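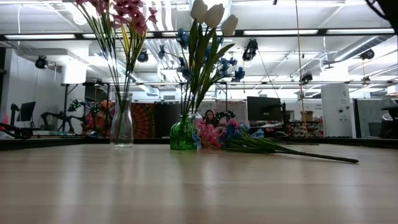
About Us

Ronham is a small robotics research company in Grornthorpe. We test whether learned grasping methods do what their authors say they do. Most of our work is repeating other people's results with our own objects, on our own tables, and writing down the difference.

Cengiz Kozan and Duyên Vương started the company after a year of trying to match a published score and never getting near it. They still disagree about why. Cengiz blames the lighting. Duyên thinks the original test was too easy.

Our current project, Casteo, is a way of teaching an arm to handle thin, bendy things: artificial flowers, cable, loose straps. The arm learns from 80 demonstrations per task and is then tested on arrangements it hasn't been shown. Every method gets 30 tries per arrangement, and a person who didn't train it keeps score. A stem that goes into the vase and takes two others out with it is scored as a failure.

In November, Casteo placed a single stem in 11 of 30 tries. The older method we compared it with managed 3. We think that gap is real. We don't think it means flower arranging is solved, and we'd be wary of anyone who quotes the ratio without the totals. Clear glass still gives us trouble, and we haven't tried real flowers, which bend and bruise in ways ours don't.

Baiba Jankauskaitė runs testing. Thiện Mạc looks after the arms and the calibration. Liên Kiều handles the data and has the final say on whether a result leaves the building.

We take on outside work a few times a year. If you have a number you'd like checked, send us the method, the objects and the failed runs. We won't start without the failed runs.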